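Gripper drops zip pull after pad change
Asked by Abena Quansah, Plustville

We run one cell with a two-finger parallel gripper on soft goods. Since I changed the finger pads in October it loses the zip pull on black bags, mostly near the end of the stroke. Force is unchanged.

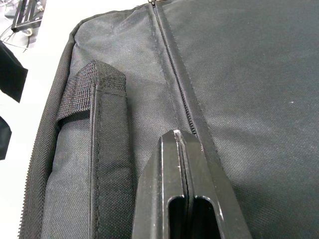
Fingers close fully and home without fault. I torqued the pad screws in the usual order and ran 100 closing cycles afterwards. What should I check first?

Mohammed-Awal Tetteh

Pad seating, then tool offset. New pads alter the closing point, so teach it again with the fingers just touching.
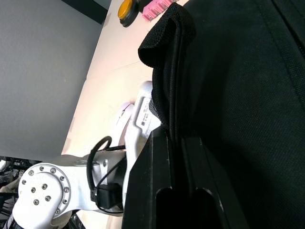

Cable strain is the next item. A lead that pulls on its connector at full reach can upset the finger position signal. On a white arm like this one, the black cable rises in a loop above the casing and drops down beside it, so look at that loop with the arm at both ends of the stroke. Check the joint cap bolts for paint marks out of line while you are there.
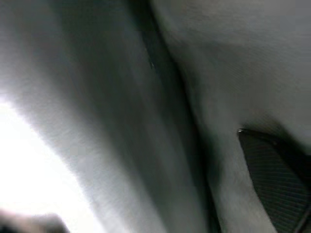

Do the pads need cleaning before the offset is taught?
Wipe both with a dry lint-free cloth and let the gripper close 5 times before you record the value. Solvent swells the rubber.

neltov_8

Had the same on ours at Bostberg. Swapped the pads left to right and it went away. Never found out why.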